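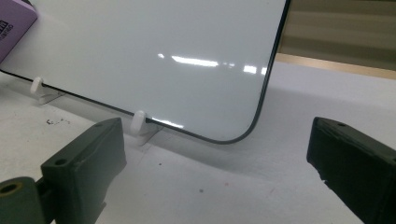 Quick notes on keeping a kitchen running, mostly for people with no time. Written at 6 in the morning before the house wakes up so forgive the spelling.

The weekly list

One list. Not three. Ours lives on a wipe-clean board by the back door and everyone in the house writes on it, even the ones who can't spell yoghurt. If you finish something, write it down before the packet goes in the bin.

Photo of the list on your phone before you leave for the shop. Wipe it when the bags are unpacked, not before. I have wiped it before. Came home with no onions.

Wiping boards clean

Dry cloth first, same day. Old ink that has been there since October wants something stronger. Scribble over the top of it with a fresh dry-wipe pen, count to ten, wipe the lot off together. Works on most of the stubborn stuff.

Permanent marker by mistake: same trick, or a dab of surgical spirit on cotton wool. Try a corner first. Windows open.

No scouring pads, ever. No cream cleaner either. Once the shine is scratched the ink gets down into it and you'll have grey smears for good. Damp microfibre once a week, then dry.

Pens stored flat or tip down. Tip up and they dry out.

Freezer

Label everything. Masking tape and a biro, stuck on BEFORE it goes in, tape won't hold on a frosty tub. What it is, how many it feeds, month. "Brown stuff" is not a label (Matilde Amaral next door, I am looking at you, though it was a very nice stew).

Flat bags stack better than tubs. Fill, squeeze the air out, lay on a baking tray until hard, then stand them up like books. Soup, mince, stewed apple all fine. Potatoes go grainy, leave them out and add fresh.

Bread: slice before freezing. Toast from frozen.

Ice building up at the back, check the door seal. Shut a bit of paper in the door and pull. If it slides out easy the seal is tired or just filthy. Try warm soapy water and an old toothbrush first. I was quoted 50 pounds for a new one on our Druron and it only wanted a clean.

Cupboards

Old at the front, new at the back. Takes two minutes when you unpack, saves throwing out half a bag of lentils.

Flour and rice in jars with proper lids. Cut the cooking instructions off the packet and drop them in the jar. Spices away from the hob, the steam gets in and they clump.

Oily shelf edges: kitchen paper with a drop of neat washing up liquid, leave it lying on there while you do something else. Then hot water. Dont bother with special sprays.

Sink and drains

Slow sink. Plunger first, with the overflow blocked up with a wet rag. Most people forget the rag and then say plungers don't work. If that fails, bucket underneath, undo the trap by hand, empty it, rinse it in a DIFFERENT sink.

Fat goes in an old tin, never down the plug.

Limescale round the taps, wrap in kitchen paper soaked in white vinegar, an hour or so, rinse well. Not on brass or anything plated that you're fond of. Not on marble. And keep it away from bleach.

Odds and ends

Smelly chopping board: half a lemon and coarse salt, rub, rinse, stand it on edge to dry.

Burnt pan: water to cover the burnt bit, spoon of bicarb, simmer for around 16 minutes, let it cool, wooden spoon. Not aluminium ones, it turns them dark.

Tea towels at 60, no fabric softener. They stop soaking things up.

Blunt knife and no sharpener? Bottom of a mug, the rough unglazed ring. Few strokes each side, low angle, wipe the blade after. It'll get you throuhg a tomato.

More on ovens when I've cleaned mine.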